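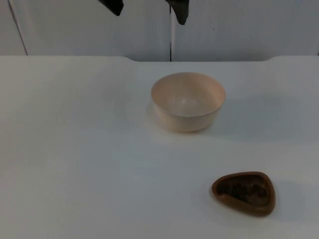 Bowl and brown dish on the white table, fingers open above.

27 January 2023, Henao bench

Young-sook Song and I had a good long natter over the Levix house rules today, and I'm glad we did! We've kept the clear-table rule as it was in December (only the items for the task, everything else off), and the hover height before any descent now goes in the log every time. I've put 400 mm for now, but do shout if Hetmont wants it lower. Speed stays at 5 per cent for the first pass, please, even if you've done it 20 times before.
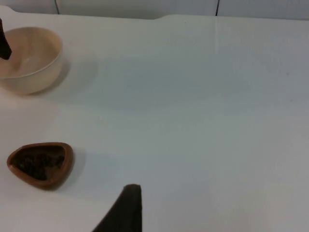
Wrist view, cream bowl top left and the dish nearer the front.

Still to write: who signs off a change of fingers. Will ask Young-sook.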